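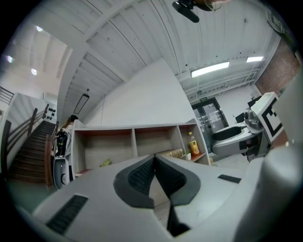 Issue 138, page 6

I keep promising a gallery of how we look after the hand-held gripper, and then I keep handing over one picture and a pile of words. So be warned, you get the words again!

The light gray thing filling the bottom is the gripper body. Look for the V in the middle, with the black textured pads down both slopes. Those pads are where most of my service time goes. The mesh picks up lint and cardboard dust like you wouldn't believe, and once it's packed in, the grip gets slippery long before anything looks worn. I go over ours with a soft dry toothbrush every morning and swap the pads at 2,000 grips (Tuncer, who we buy them from, would let you stretch it, but I'm fussy). The old ones go in a jar. I don't know why I keep them.

The narrow cleft where the two pads meet needs its own attention. A folded strip of lint-free cloth goes down in there nicely, a screwdriver does not – ask me about January. If the cloth comes out gray, do it again.

Lower left of the notch is the vent slot with the fine ribs. Short puffs of air across it, never straight in. I log the body temperature after each long session, and when the number creeps up it's nearly always fluff in that slot. We've had the Itora firmware on this one for almost 174 days now and the log is the only part of it I'd call a real improvement.

Past the gripper, over by the foot of the stairs, you can spot the white wheeled base with the black device on top. The wheels get the same toothbrush treatment (different toothbrush, please). Hair around the axles is the big one, and I check for it every week, plus the bolts holding the top device on. I mark each bolt head with a dab of paint pen so I can see at a glance if one has crept.

The white board with the black square marker pattern, back on the right, gets wiped with a barely damp cloth and nothing else. I used the Clarow spray on an older board once and it left a shine that threw off the calibration for a whole afternoon. Matte is what you want.

Next up is the Trendeo charger, if I can get the lid off it.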